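Home | Forums | Shop Floor | New Posts | Log in

pollska_nights
Our bench at Florel has a robot arm on it as of October. It holds a thin strip upright in front of the grey board. I used to do that, with opinions.
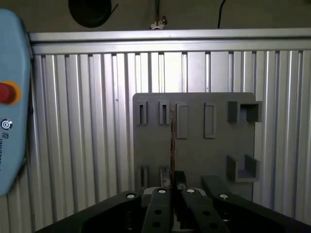 Anyway, 3 of us were on that bench and now it's 2, plus me "supervising". Same pay, worse chat.

Zalov
Sounds like a promotion. My wrists would swap with you tomorrow.

pollska_nights
Your wrists haven't sat through the 15 minute restart talk.
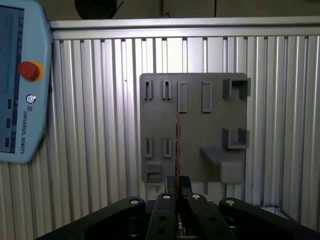

Tahira Mengal wrote the new rota and she's put my tea break down as "idle time".

Aliyu
Disagree with Zalov. Two people doing three people's worry is no promotion. Ask who gets the blame for scrap.

pollska_nights
Asked. Me.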